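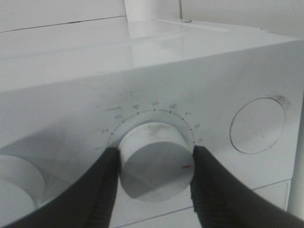

Print the Tolerance

Most household instructions give a single value where the writer knew a range. Let stand 2 minutes. Tighten until snug. Replace the filter every six months. Each of these began as a test result or an engineering estimate with a spread around it, and at some stage between the bench and the printed sheet the spread was dropped. My argument is that it should be put back, and that the usual objections to doing so are weak.

I wrote and edited product instructions for nine years, first for small plumbing parts and later for shelving, paint and water filters. In that time I deleted a large number of ranges. The house style at Mindier, where I spent most of those years, required one number per step. The reasoning was that a reader with two numbers will stop and choose, and a reader who stops will call the support line. I accepted the rule at first and enforced it on other writers. I now think it moved work from the company to the customer and hid the transfer.

Consider a compression fitting. The installation sheet I inherited said to hand tighten and then add one half turn with a wrench. The drawing behind it allowed anything from three eighths to three quarters of a turn, depending on the tubing. At half a turn on hard tubing the fitting would sometimes weep. A customer following the sheet exactly had a drip and no information about what to do next. The safe move, a further quarter turn, was fully within the design. The sheet gave no hint of this. Some customers stopped at half a turn and returned the part. Others kept turning until the nut split. Both groups had been failed by the same missing figure.

A tolerance does three jobs in a case like this. It tells the reader how hard to try to hit the target. It tells the reader which direction is safe to move in. It marks the point at which further adjustment is the wrong response and the fault lies somewhere else. A bare number does none of these. The reader has to guess whether half a turn means half a turn to the degree or half a turn as a manner of speaking.

Paint is a worse case, because the single value is often wrong for most readers. Recoat times on a can are measured in a controlled room at a stated temperature and humidity. The statement of those conditions, when there is one, tends to be in the data sheet and absent from the label. A label that says recoat in six hours is accurate for that room. In a damp basement in June it may be short by half a day. The technical data sheet for one floor coating we sold through the Rurnport warehouse had a perfectly good table of times by temperature. It took up 22 lines of the sheet. The label carried one of them.

I am aware that a label has limited space. The table would not have fit. Two lines would have: the warm time and the cold time, with the temperatures next to them. A reader can interpolate between two points without training. People do it every time they read a thermometer.

Cooking directions are the most familiar example and the one where industry practice is a little better. Frozen food packages commonly give a time range and ask the cook to check the result. The range exists because the manufacturer of the food has no control over the oven. Wattage varies, starting temperature varies, and the position of the food on the turntable matters more than most people expect. Even here the range is usually printed with no account of what drives it. A cook with a weak oven should start at the long end. The package seldom says so, and the cook learns it by eating cold centers for a week. 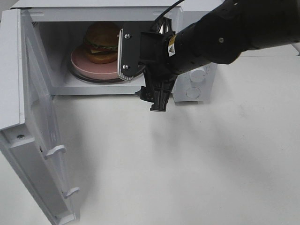
A microwave oven with its door open and a toy hamburger on a pink plate inside.

The standard objection to printing ranges is that they confuse people. I have looked for evidence of this in the places where I had access to any, mainly call notes and return slips, and did not find much. What I found was confusion over terms. Readers did not know what snug meant, or finger tight, or lightly damp. They did not know whether overnight meant eight hours or twelve. Those words are ranges too, with the limits removed. A style rule that bans "6 to 9 hours" and permits "overnight" has its priorities reversed.

A second objection is legal. A single value is thought to be easier to defend, on the theory that a customer who departs from it has departed from the instructions. I am not a lawyer and will not argue the point in detail. As a matter of drafting, though, a stated limit seems at least as clear as a stated target. "Do not exceed three quarters of a turn" is a sentence that can be pointed to. "Tighten one half turn" does not say what happens at five eighths, and a careful reader could fairly conclude that the writer did not know.

A third objection deserves more respect. Ranges invite people to pick the end they prefer. If a filter can be changed at any time between four and nine months, most households will change it at nine, and some will treat nine as the new starting point for negotiation. This is true, and it has a remedy. Print the target first and the limit second. Change at six months; never later than nine. The target remains the ordinary instruction, and the limit is there for the person who was traveling or who forgot. That person exists in large numbers. Under the present rule they are given no information at all about whether their water is a little less filtered than intended or whether the cartridge is done.

There is also the matter of the control itself. Much household equipment cannot be set to the precision that its instructions assume. A rotary dial is a good control, quick to set and easy to read from across the room, but on many machines the spacing of the marks is coarse at the low end, where short settings live. An instruction to run something for 40 seconds on a dial marked in whole minutes is asking for a guess. The writer of that instruction should have known the resolution of the control and should have said that anything from half a minute to a full minute will serve, if that is the case. If it is not the case, the instruction does not suit the equipment and should say which equipment it was written for.

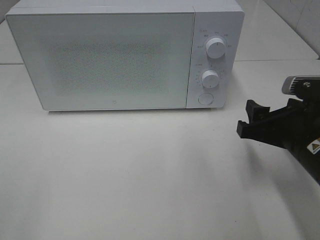

Countertop microwave with two round knobs and a push button.

The same mismatch turns up far from the kitchen. Bathroom scales are quoted in weight loss programs to a tenth of a pound. Tire gauges sold at gas station counters are read against a door placard as though both were exact. Garden spreaders have numbered settings that correspond to nothing outside the spreader, and the fertilizer bag lists a setting for each brand to the half step. I once spent a month on a spreader chart for a Fehr seed product and could not get the same output twice from one machine at one setting. The chart was printed anyway, with the half steps. I would have preferred a line saying to set it low and make two passes at right angles. That method tolerates an inexact spreader, and the chart does not.

I do not think every figure needs a tolerance. Drug doses need one number and should have it. So do fuse ratings, and the voltage on the back of a power supply. Where the acceptable range is close to zero, the bare number is the honest form. The difficulty is that bare numbers are used everywhere, so the reader has no means of telling the strict ones from the loose ones. A customer who has learned that the six hours on the paint can is soft may apply the same lesson to the fuse. Printing ranges where they exist would make the single values mean something again.

The cost of the change is small. The figures are already known, or they should be. In most of the files I worked from, the range was in the drawing, the test report or the notes of whoever ran the trial. When we revised the shelving manuals for the Stovutora line, adding limits to each fastening step took one afternoon of asking and lengthened the booklet by less than a page. The hardest part was one bracket for which no upper limit had ever been established. That seemed to me a useful thing to find out before the next print run, and we had the bracket tested.

For writers who want a working rule, I would suggest the following. Give the target. Give the limit on the side where damage occurs. Name the condition that moves the target most, whether that is temperature, wattage or wall material. If there is room for only two of the three, drop the target, since a reader with the limit and the condition can usually find it alone - and a reader with only the target has nowhere to go when it fails.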